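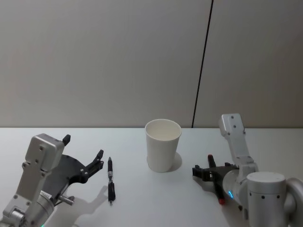
Call for participants: open day at the Brorkness workshop

Brorkness is looking for people to take part in its December open day in Arkard. You will sit at a control station, run a two-arm robot by hand, and tell us what was hard about it. You do not need any background in robots or engineering. We have plenty of people here who know the machines too well, and we need to see how the controls hold up with everyone else.

What you will do

Each participant gets one session of 18 minutes at the station. A staff member shows you the two hand controllers, one for each arm, and then you start. The task is called Givgate in our paperwork. You pick up a marker from the table and put it into a paper cup. When one is in, you go on to the next. You can use the left arm, the right arm or both, and you can change your mind partway through.

If a marker rolls out of reach or the cup goes over, say so and we will reset the table. A reset does not count against you. We are not ranking anyone, and there is no passing score.

After the session you fill out a two-page form. Most of it is about the controllers: where your hands got tired, which way you expected the wrist to turn, whether you looked at the screen or at the table. Please write in the margins if the questions don't fit.

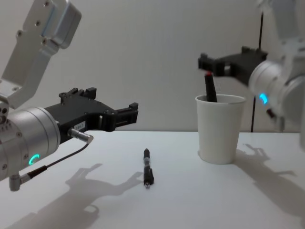
Chin-lung Chiang would add that going slowly is fine, and that the people who gave us the most useful forms at the last open day were the ones who stopped in the middle and asked what a control was for. Take that as permission to ask. The clock keeps running, but we would still like to have the question.

Who can apply

You must be 18 or older and able to sit at a desk and use both hands for the length of the session. Glasses are fine. If you use a wheelchair, tell us when you write and we will put you at the station with the adjustable desk. Left-handed people are especially welcome, as we have had very few of them so far.

Current employees of Brorkness and people who took part in the last Givgate session can come to the open day but cannot sign up for the station.

Picking up a marker

Most of the form deals with the grip, so it helps to know a little about it ahead of time. The fingers close from both sides at once when you squeeze the trigger, and they stay closed until you let go. 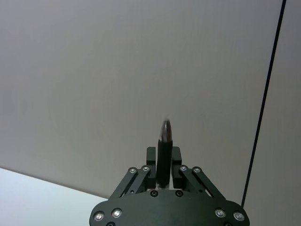
Once you have hold of the marker you will need to turn the wrist before you get to the cup, and this takes more practice than the grip does. We give everyone two tries at it before the 18 minutes begin.

Time, place and pay

Sessions run from 9 a.m. to 4 p.m. in Room 305, Erdős Building, Arkard. Use the side entrance by the bike racks. The front doors are locked during the open day.

Participants receive a $20 gift card at the end of the session. Parking in the lot is free. We can't cover travel.

The demonstration area across the hall is open to the public all day and needs no sign-up, so bring family if you like. Children have to stay with an adult and can't go into 305 while a session is running.

How to sign up

Write to the open day desk at Brorkness with your name, a phone number, and whether you prefer morning or afternoon. Put "Givgate" in the subject line. We will send you a time and a consent form. Read the form before you come and bring it signed. Spare copies will be at the door.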